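Reading time: 3 min

4.2 Checking the arms and grippers before a run

Carry out this check on the Pindomora two-arm cell at the start of each shift and after any change of finger tips. The curtains stay closed at the sides and rear.

1. Fit the white board in the centre of the table, between the two arm bases.
2. Lay the test items on the board and behind it. Leave room for both wrists to turn.
3. Check that no cable lies across an arm's path.
4. Switch on both bases and wait 24 seconds.
5. Bring each gripper in over the board at no more than 225 mm/s.
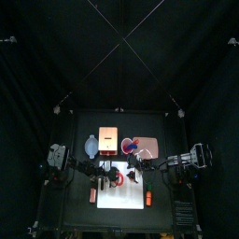
CAUTION: Keep hands outside the side rails while either base is powered. Each arm can reach up to 700 mm from its base.

6. Select the wrist view for the arm under test.
7. Close the fingers and lower the tip to the red ring. The two tips must meet at a point, with no step between them.

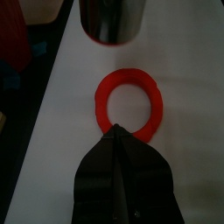

8. If the tips do not meet, switch off, slacken the finger screws, reseat both fingers and tighten evenly. Repeat from step 4.
9. Open and close the gripper 3 times. Stop if either finger sticks.

NOTE: Use Plarkico finger screws only. Enter any reseating in the cell log.

Szekeres Cell Support, Gurkthorpe | Contact | Back to top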